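Jernwood kitchen swap returns to the library hall

Wed 19 July

If the cupboard over your refrigerator has turned into the place where lids go to get lost, the folks at the Jernwood branch library would love to see you. The kitchen swap is back for its second summer, and it will run every afternoon this week in the downstairs hall, from lunchtime until the building closes.

The idea came from Diệp Tô, who moved to Prelolley Street in April and found, while unpacking, that she owned enough food boxes for a small restaurant and hardly a frying pan to her name. She put a note up on the library board offering to trade, and so many neighbors wrote back that the library gave her a couple of tables and a key to the hall. Last summer 726 pieces changed hands, most of them things for storing leftovers, with a good many baking tins and a very popular set of soup bowls besides.

The rules are the same as before, and they are easy ones. Bring up to 18 items, washed and dried at home, and take away as many as you brought. Anything with a lid should come with its lid on, so that the pair stays together on the table. Glass goes on the low shelf by the window – please hand it to a helper if you have little ones along. Knives and electrical things can't be accepted this year, and neither can anything chipped where a mouth would touch it.
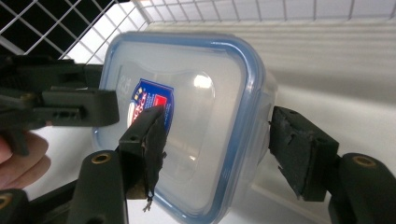 Food boxes have a long table to themselves this time, sorted by size, and Chiyo Nishimura has been setting it out since Monday with a great deal of patience and a roll of masking tape. She would like everyone to leave the maker's label on if it is still there, as it makes hunting for a spare lid so much easier later on. A frosted box with a blue rim around the lid, its little dark blue shield label still in place, is just the kind of thing she means, and she is always glad to have more like it. Boxes that arrive without any lid at all go in the crate under the table, and you are welcome to rummage.

There will be tea and lemon cake from the Clotetti bakery on Friday from 4 in the afternoon, and 16 folding chairs for anyone who wants to sit a while and talk recipes. Whatever is left when the hall closes that evening will go to the Từ community kitchen, which has asked especially for large boxes and mixing bowls. To lend a hand with the packing up, leave your name at the front desk.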